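Sandmont Home Help
Laundry & Closet > Folding & Storage

How do I fold jeans so the waistband stops bunching up?

Asked by Hyun-seo Byun
September 15, 2019

I fold my jeans in half the long way, leg on leg, and then in thirds so they fit a shelf. The legs come out fine. The waist never does. By the time I get to the last fold there is a wad of denim at one end and the stack leans over. I have 7 pairs on one closet shelf and I can't get them to sit level.

The pair I'm working with is old and soft, with a big faded patch, and the cloth gathers into little ripples near the top instead of lying flat. I've tried pressing it down with my hand and it comes right back. Do I need to iron them first, or am I folding in the wrong order?

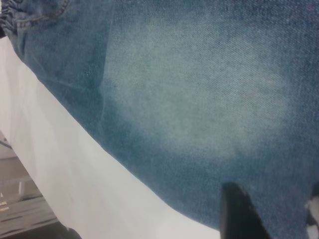
2 replies, sorted by most helpful

Chia-jung Tang
Member, 100 replies

No iron needed. You are probably starting from the legs. Start from the waist.

Lay the jeans on a table, not a bed. A mattress gives under your hands and you can't push the wrinkles out. Button the waist and zip the fly. Hold the waistband at both sides and pull it tight before you fold anything.

Now bring one leg over the other. I fold mine so the back pockets are on the outside, but fronts out works too. The crotch seam will stick out in a point. Tuck that point back toward the legs so you have a straight edge from waist to hem. That point is most of your wad.

Next, run your palm from the waist to the hem, pushing firmly. Line up the hems last. If the lower leg peeks out from under the top one a little, leave it. It won't show once the jeans are folded up, and tugging at it pulls the waist crooked again. What you want before the cross folds is one long band, wider at the waist end.

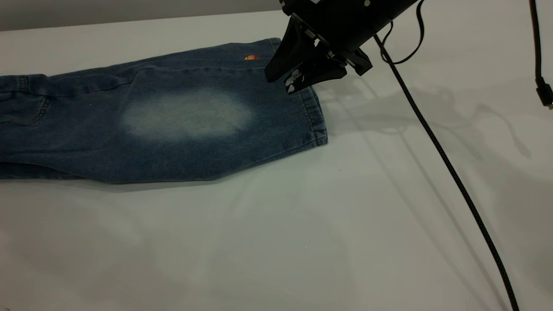
Photo: Handis

Then fold the hem up to just below the waistband, not over it. The waistband is the thickest part and you don't want three layers sitting on top of it. Fold once more and stop.

For the stack, alternate them. First pair with the waist to the left, next pair with the waist to the right. Seven pairs should sit level that way. If the shelf is shallow, make two stacks.

Jeon
New member

I just roll mine. Fold in half, start at the waist, roll down to the hem. Takes up less room in a drawer. Not sure how it would do on a shelf, they might roll off.

If you do fold, check how the back pockets are lying before you start. When one leg is swung off at an angle and the waistband is crumpled, the two pockets point different ways. Straighten the legs until one pocket is over the other and the rest pretty much follows. Also empty the pockets, I once folded up a tape measure.

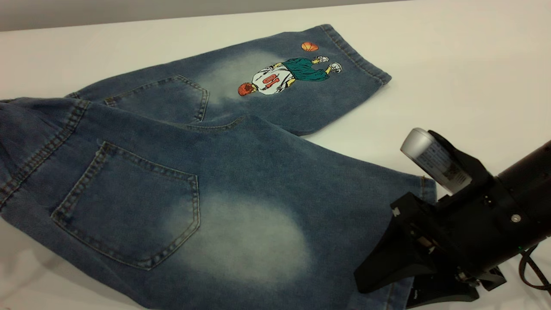

Filed under: Folding & Storage

Hyun-seo Byun
Original poster

Thanks both. Tucking in the crotch point did it. I had been folding the hem over the waistband too. I redid the whole shelf, and the stack stands up with the waists alternating. One pair is stiffer than the rest and still puffs up a little, so I put it on the bottom.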